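3.2 Pontos de preensão em peças com acabamento de malha canelada

Nesta secção tratamos das peças que possuem uma faixa de malha canelada na borda, como a gola, o punho ou a bainha. Elas foram separadas das restantes porque o comportamento do tecido junto da faixa é diferente do comportamento no painel liso. O conjunto Isholm contém 202 peças de vestuário usado, recolhidas em janeiro na lavandaria Nogueira, e todas foram anotadas segundo o mesmo protocolo. Cada peça foi colocada sobre uma superfície coberta com tecido, sem ser alisada antes, e depois levantada por um único ponto.

A faixa canelada é mais elástica do que o painel e, em geral, também mais espessa. Quando a peça é segurada perto desta faixa, o painel forma dobras largas e arredondadas, enquanto a faixa conserva melhor a sua largura e funciona como uma espécie de linha de orientação. Por esta razão, as riscas longitudinais, quando existem, são de grande utilidade para quem anota: a convergência das riscas indica o lugar onde o tecido está apertado, e a sua curvatura permite seguir a borda mesmo quando uma parte dela fica escondida. Na Figura 2 observa-se este efeito numa peça verde, cujas riscas se estreitam e se dobram em conjunto logo acima do ponto de preensão.
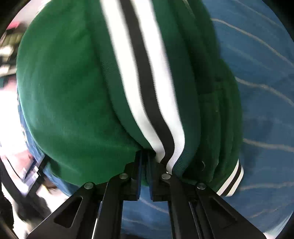
Figura 2. Peça verde com faixa canelada de três riscas (branca, preta, branca), segurada junto da faixa, sobre tecido azul com linhas finas claras.

O mesmo padrão de riscas repete-se no canto inferior direito da peça, num punho ou bainha que assenta em diagonal sobre o tecido azul. Esta repetição foi uma fonte de dúvida durante a anotação. Duas faixas com riscas iguais podem pertencer a partes distintas da peça, e uma vista isolada nem sempre permite decidir qual é a gola e qual é o punho. Nestes casos, o protocolo Skuria prevê a etiqueta «borda canelada, parte indeterminada», que preferimos a uma atribuição forçada. O painel liso é anotado à parte, e as pregas finas que partem do ponto apertado são registadas como pregas de tensão, para não serem confundidas com as dobras causadas pelo peso do tecido.

Os fechos pequenos, por exemplo botões e molas de pressão, foram anotados somente quando o seu contorno era visível, ainda que de forma parcial. Sobre tecido escuro, e sobretudo dentro de dobras em sombra, um fecho pode aparecer apenas como uma linha clara e curva. Aceitámos este indício como suficiente para marcar a presença do fecho, mas não para distinguir o seu tipo.

As etiquetas assim obtidas foram depois usadas na sequência de dobragem Zandora, que começa pela procura da borda mais longa da peça. A sequência foi executada 400 vezes, sempre com a peça recolocada de maneira livre entre duas execuções. Os resultados por tipo de borda são apresentados na secção 4.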